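# Avaliação do kit de garras manuais Runent para manipulação de tecidos

Relatório de projeto — 2020-06-04

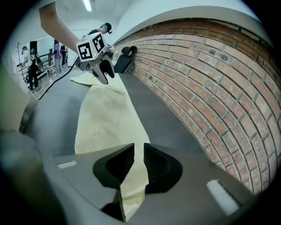
Quando escolhemos este tema, em abril, a ideia parecia bastante modesta: pegar num kit que já se vende pronto, o da Runent, e perceber se um grupo de estudantes sem grande experiência conseguia tirar dele demonstrações úteis para ensinar um robô a dobrar panos. Pelo caminho ganhámos um enorme respeito por quem dobra roupa todos os dias!

O kit traz duas garras de mão, os cabos, um suporte de carregamento e o programa de gravação Vovley, que instalámos nos computadores do laboratório Magalhães. A montagem é simpática e demorou 60 minutos, contando com o tempo que perdemos à procura de uma chave sextavada (estava dentro da tampa da caixa, claro). O manual está bem escrito, embora a parte da calibração mereça mais umas páginas e, já agora, uns desenhos maiores.

Trabalhámos em 12 sessões e gravámos 1056 demonstrações, quase sempre com a mesma tarefa: agarrar o pano por um canto, levantar o lado oposto e juntar as duas pontas. Depois da limpeza dos dados pusemos de lado 17 gravações em que o Vovley perdeu a posição de uma das garras, o que nos pareceu muito razoável.

Do que mais gostámos foi da pega. Os dedos seguram bem o tecido fino e, passada a primeira meia hora, a mão habitua-se ao gatilho e deixamos de pensar nele. O cansaço do pulso é que não perdoa — nas sessões mais compridas trocávamos de operador com frequência, e os movimentos de quem vinha fresco notavam-se logo nos gráficos.

Também experimentámos, por curiosidade, o kit concorrente da Vakum, que pega por sucção. Com cartão portou-se lindamente, mas com algodão o ar passava pela trama e o pano caía.

Recomendamos o kit da Runent para trabalhos de curso como o nosso, com duas ressalvas: o cabo devia ser um pouco mais comprido, e convém reservar uma tarde inteira só para a calibração. A comparação com toalhas mais grossas ficou por fazer e passa para o próximo semestre.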